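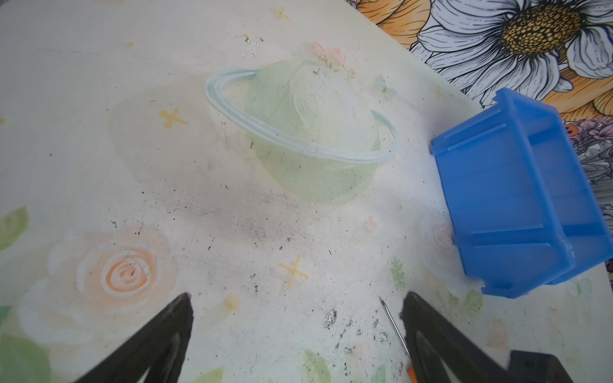
How early should we book lighting for an event?
For most dates, 11 weeks ahead is comfortable. September fills up first, when every couple and every sales team wants the same Saturday.

Do you rent fixtures without a technician?
We do, up to 2 dimmer packs. Past that, one of our people comes along. Leonie Bühler runs the desk at most shows and will be polite about your playlist.

Will the venue have enough power?
Ask them for the circuit list, then ask again. "Plenty" is a popular answer and we can't plug anything into it. Rosalie Rainer does our site checks and will call the venue for you if you'd like.

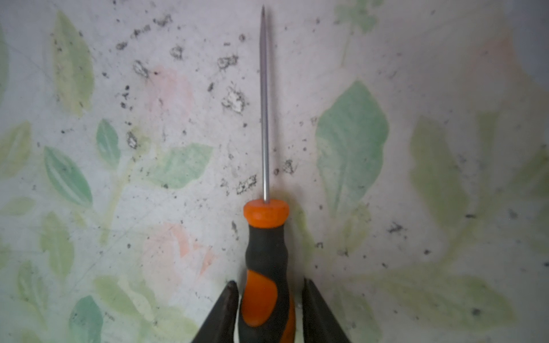 The site check is included in the quote for full-service jobs. For dry rentals it's billed separately.

Can you light a tent?
Yes, if the tent company tells us what the poles can carry. We need that in writing before load-in.

How many lights do you own?
The Kustero warehouse holds 144 LED fixtures. You probably don't want all of them — one client did, and dinner looked like an airport.

What if we change our minds about the color?
Tell Leonie on the night. Amber to blue takes a moment. Blue to "sort of a warmer blue, but less blue" takes longer.

When do you pick up?
Monday morning for weekend events, unless the venue wants us out the same night.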